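Search this site Enter keywords

Lendau Holds Open Day on Household Robotics at Magalhães Building

17/09/2018

Reading time: 3 minutes

The Lendau Institute opened its household robotics rooms to the public for the first time this week, receiving 200 visitors at the Magalhães building over the course of the day. Guests were admitted in groups of 20 and were accompanied by members of the institute's technical staff.

The open day was organized jointly with Dralta, the engineering firm that has shared the ground floor of the building with the institute since May. Its program included a short talk in the main hall, demonstrations in the furnished rooms, and a period for questions. Attendance was free of charge, but registration was required, and all places had been taken well before the doors opened.

In his welcome address, Rui Antunes, head of the institute's household program, said the purpose of the day was to let residents see the work in the state it is in at present.

"People are used to seeing robots in short films, where everything has been chosen for them," Antunes said. "We would like them to stand in the doorway of an ordinary bedroom and watch how the work is done, including the pauses. A great deal of our time goes into small tasks that a person would finish without thinking."

The demonstrations formed part of Flestudum, a project devoted to the handling of everyday objects in the home. Under the project, humanoid robots are brought into rooms furnished as they would be in a private residence, with beds, shelves and common household items left in place. Staff explained that shelves are of particular interest to the team. Items stand at different heights and often close together, and a robot must bring its hand to the right one without disturbing the others.

Visitors watched from a marked area at the door while the operators worked. Each session lasted 13 minutes and was followed by a discussion in the corridor, where members of the Dralta team answered questions about balance, cabling and the design of the hands. Several guests asked when such machines might be available for use in the home. Staff replied that the project is a research activity and that no product is planned under it.

A separate session was held in the afternoon for teachers from seven local schools, who were given classroom materials prepared by the institute. The materials cover basic ideas in movement and sensing and are intended for students in the upper grades. Schools that were unable to attend may request copies in writing from the Lendau front office.

The institute also used the occasion to announce a change in its visiting policy. Groups with an educational or professional interest may now apply to attend a working session at the Magalhães building, subject to the approval of the project team. Applications must state the number of persons attending and the name of a responsible adult. Photography will be allowed in the main hall only, unless written permission has been given in advance.

Antunes thanked the staff of both organizations for their work in preparing the rooms and said that comments left by visitors would be reviewed before the next open day is scheduled. Comment forms will be accepted at the front office until the end of the month.

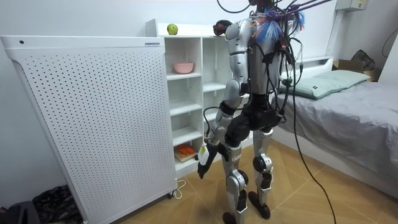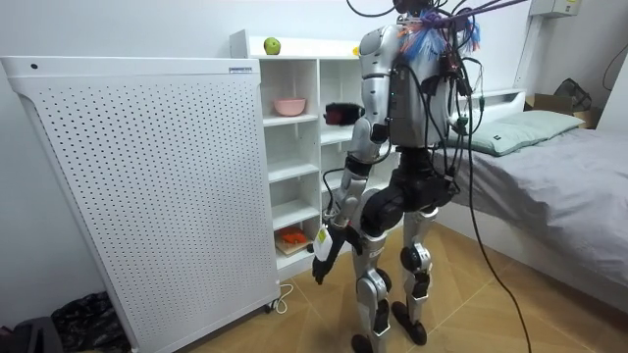
A humanoid robot at the shelf unit in the bedroom of the Magalhães building, in both views. Flestudum project, Lendau Institute.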